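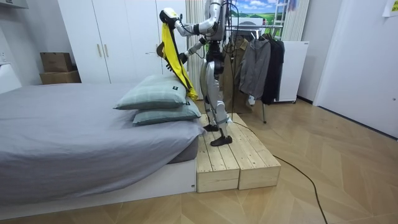
What would I be paying for if I signed up for the Broris service? Fourteen nights of a rented robot, setup and pickup, a phone line that somebody picks up, and the right to send it all back without buying.

5/14/21

Spent most of the day on the Broris trial. I have been putting off writing this down because I keep changing my mind about it.

The offer is simple enough on paper. Gaillard leases the machine, Grokik supplies the software that runs it, and Broris puts its name on the invoice. I asked which of the three I would call if an arm stopped working and got two different answers from two different people. I want that in writing before I pay for anything.

Bedroom work today. It stood on the pine crates next to the bed and I had it handle the yellow and black one first, one arm up high with the top edge and the other down low. I picked that one for the color. The Grokik manual says strong contrast helps, and I would like to see it do well on something before I hand it the gray hooded jacket or the black coat from the rack. The coat is long and I expect trouble with it.

The crates are my own fix. The manual asks for a stand that brings the machine up close to mattress height, and Broris sells one, but I am not buying furniture for a trial. Two crates pushed together do the job. I checked that both feet were flat before I started and I will check again tomorrow. The cable runs across the floor and I have stepped over it all day. I need a longer one that can go along the wall — add to list.

Noise: less than I expected. I could hear the radio in the kitchen with the door open.

Setup took 53 minutes by the kitchen clock. The brochure says 40. Part of that was me reading the same page of the manual twice, the one on joint limits, which is badly translated and has its figures numbered wrong.

I also looked at the Jimex kit again. It is cheaper and you own it outright, but it comes in parts and you do the wiring yourself. It has one arm in the base price. I can't see one arm doing much with a coat. The Jimex warranty is 60 days, and the Broris people cover repairs as long as you keep paying. That matters more to me than the price does, I think.

Things to ask Broris: who does repairs, whether the gripper pads are included or billed, whether I can stop after a month, and what happens to the settings I have saved if I switch plans.

Moved the two pillows to the far end of the bed to get them out of the way. Tomorrow the gray jacket, then pillowcases if there is time. I still need to write to Gaillard about the deposit, and the form wants a serial number I have not found yet — probably in the box the manual came in.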